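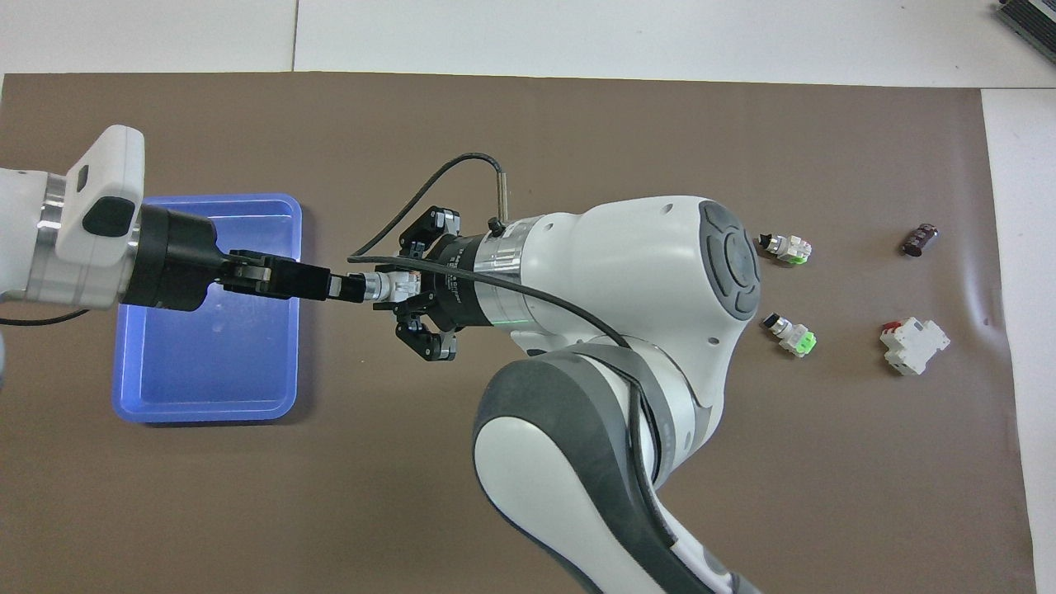

Covard Makers Club – Bench Notes

4 min read

Right, the bench. Quick one because I have to be out the door by 6 and I promised I'd write this up before October is over.

So the big brown mat is down and it's staying down. Took me ages to decide. The white top looks great when it's clean and it is never clean, every little scratch shows, and anything small and white that lands on it is gone until you find it with your sleeve. On brown you see it right away. White body, silver barrel, whatever, there it is.

It doesn't cover the whole top. There's a strip of white left along the far side and a thin one down the right, and I was going to trim and shift and fuss until it was even. Didn't. Turns out I like the white strip. Good place for a pencil.

One corner curls up, the far right one. Had it under a stack of catalogs overnight and it came right back. Vlastimil Havlíček says warm it with a hair dryer and then weigh it down again, he did that with a rug once. Will try. Or tape. Probaly tape.

Then the tray. Blue plastic, rounded corners, raised rim, lives on the left half of the mat. I've been through a lot of trays. The rim is the whole point – small parts roll, and they roll toward the floor, always. Before the tray I was using jar lids and a saucer from home (sorry, saucer). A lid holds one kind of thing. The tray holds a whole job.

Rule I'm trying to keep: the tray gets emptied at the end. Everything back in its drawer, even the one odd connector that doesn't belong to anything. I used to leave a half-finished job in there and then start a second one on top, and then you have two jobs and neither one has all its parts. The bottom has got smudges on it that I keep meaning to wipe. Dish soap and a soft cloth should do it, no scrubber, I wrecked the shine on the old one that way.

Connectors next. They were all in one Skodia box, 84 of them when I finally tipped it out and sorted, and yes that was an entire evening. Now in 2 drawers, the ones I use and the ones I don't. The second drawer is a lot fuller. I'm not ready to talk about it.

Cables still not sorted. There's a black one down the left side of the mat and I'd like it clipped under the edge of the table so it isn't lying where my elbow goes. Zelenák has those stick-on clips, somebody remind me. I bought the cheap ones before and they let go after a week.

Also want a better lamp. Overhead light bounces off the tray and off the white top, and by evening I'm squinting at everything. The one I want is in the Sturarow catalog and it's too much money so I'm pretending I haven't seen it.

Anyway. Still to do – the corner, the clips, wipe the tray, label the drawers. If you use the bench while I'm away please put the small stuff in the tray and not next to it. Next to it doesnt count.

Ok, going, shoes on. Will post the drawer labels when they're done.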